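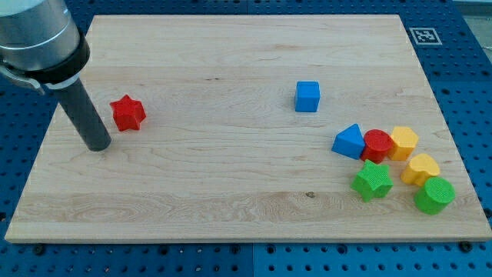 Colorful shape blocks from the Jakus play set on a light wooden board.

Jakus Brings Its Shape Blocks to Families in Fallden and Cutville

FALLDEN, September 19, 2020 – Jakus, the small toy workshop that has been making playthings for kitchen tables and classroom floors for 16 years, is delighted to announce that its new set of shape blocks is now on sale at the Sarkar family store in Fallden and at its sister shop in Cutville.

The blocks come in red, blue, yellow and green, and among them are a chunky five-pointed star and a good plain cube, the kind of piece every tower seems to need sooner or later. Each one has a matte, slightly bumpy surface that we hope small fingers will enjoy as much as ours have – and we have handled a great many of them this year!

We spent 8 months working on the set with parents and preschool teachers, who were very generous with their time and their opinions. Several of them asked for pieces that could be spread out on a board or a tray, sorted by color, and put away again before supper, and that is very much how we like to see them used.

To welcome the new blocks, Jakus is giving 40 sets to preschools in and near Cutville, with deliveries finished by the end of January. Teachers who would like a set for their classroom are warmly invited to leave their school's name at the counter of either store.

A free idea sheet with sorting and stacking games for younger children is tucked into every box, and extra copies may be picked up at both stores while they last.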